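Fluvon Wedding Planner: Four Months In

Posted August 2018 in Planning Tools

I should say up front that I am a wedding photographer and not a planner, so reviewing planning software is a bit like the dog reviewing the car. Still, I ride in it a lot. More and more of my couples run their whole day off Fluvon, and in January I gave in and bought a vendor seat, mostly so I'd stop getting forwarded screenshots of timelines at eleven at night.

The idea is simple enough. The couple sets up the wedding, invites the vendors, and everybody looks at one timeline. Guest list, seating chart, family photo list and payments all live in tabs along the side. When the ceremony slips, somebody drags the ceremony block down and the rest of the day slides after it, including my golden hour, which the sun has not agreed to.

The timeline is the best thing in it. I used it on a 200-guest wedding at Bonollow, which is a lovely old estate with one bar of phone service if you stand near the ice machine. Fluvon had saved the day to my phone and worked fine without a signal. The DJ, the caterer and I were all reading the same thing, which I can't say of the last laminated schedule I was handed (two versions, both marked FINAL).

The family photo list is good too. You type in the groupings, it puts them in an order that moves the fewest people, and you tick them off as you shoot. It does assume that every family has two parents who will stand next to each other. There is a notes field for everyone else. Use the notes field.

Then there's the seating chart. You drag little circles with initials in them onto bigger circles, and if your finger is wider than a pencil you will seat somebody's grandmother with the groomsmen. There is an undo button. It undoes one thing. I watched a bride lose a full table of cousins this way and she took it better than I would have.

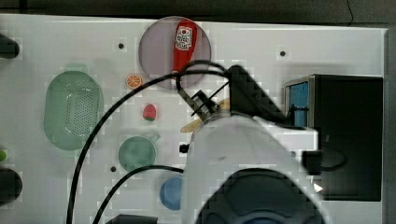
Graciela Vergara says the seating chart behaves much better on a laptop, and that she had all her tables done in one evening once she gave up on the phone. She'd also like it known that the undo button goes back further on the desktop version. Fair enough, and I tried it her way afterward. It is better. I would still keep a paper copy, and I would write it in pencil.

Payments I can only judge from my side. Deposits arrive when they should and the reminders are polite, a little too polite if you ask me. A couple who hadn't paid their balance got a message saying I was "looking forward to celebrating" with them. I was looking forward to the balance. You can't edit the wording unless you're on the bigger plan, and I'm not paying extra to sound crabby.

As for cost, couples pay nothing until they go over 4 vendors, which every couple does by the time they've booked hair. My seat comes with room for 3,000 photos, so you can hand over a gallery without leaving the app. I wouldn't. I usually deliver 1,000 or so in a set, and the viewer shows them in the order they were uploaded with no way to sort. Portraits, cake, portraits, shoes. I went back to my old gallery service for that part.

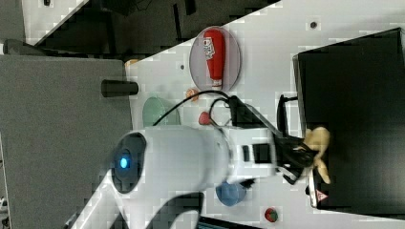 I also tried Yeon for comparison, since two planners in my area swear by it. Yeon has a nicer seating chart and a much worse timeline, and it emails you every time anyone changes anything. During the week of one wedding I learned, in real time, of a long disagreement over napkins. If you do small weddings with calm people, it may suit you. Pladness looks beautiful and I never managed to get a second vendor into it, so I can't tell you much more than that.

Support at Fluvon was quick the one time I needed it. My account had me down as the officiant, and for most of a morning the couple's checklist was asking me for my vows template. Renato Cabanatuan, who was marrying them and had been down as the photographer, offered to trade. We got it fixed before lunch.

I'm keeping my seat through the fall season. Good timeline, good photo list, skip the galleries, and do the seating chart at a desk with a mouse and something to drink.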